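4.2 The pale pile

Every household in the Clundbridge sample owned a chair, a bed corner or a stretch of table on which fabric came to rest between washing and putting away. Participants were reluctant to call this storage. Madalena Cardoso's interview notes list the terms they offered instead, of which "the pending" was the most dignified and "him" the most puzzling. We settled on "pile," having tried "intermediate textile holding area" in a draft and been asked by a reviewer to stop.

White and near-white items gave our coders the most trouble. A sheet, a tablecloth and a large shirt are easy to tell apart when hung up and much less so at close range, where a pale cloth offers few landmarks beyond its own folds. Figure 4 gives a sense of the difficulty.
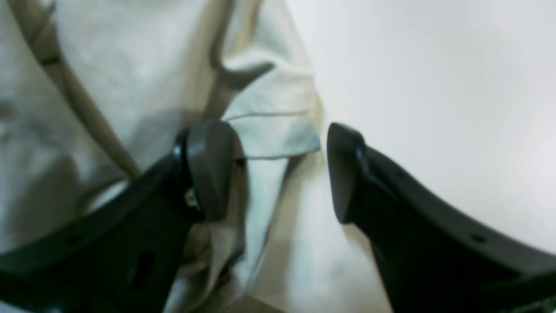
Figure 4. Pale grey-white fabric item at close range. Item type not coded.

Two coders worked through the close views separately, with 20 minutes allowed per household. Where they disagreed about a pale item, the disagreement was usually over what it was, and only now and then over whether it had been folded. The second question has its own trouble. Several participants in Lagos described as "folded" anything that had been bent once on purpose, and Nataša Kolev argued, at length and over 5 project meetings, that they were right.

We therefore kept the participants' own word for the state of an item and used "fabric, pale, other" wherever the type could not be agreed. This category grew larger than we had hoped. It is discussed again in Section 6, along with socks.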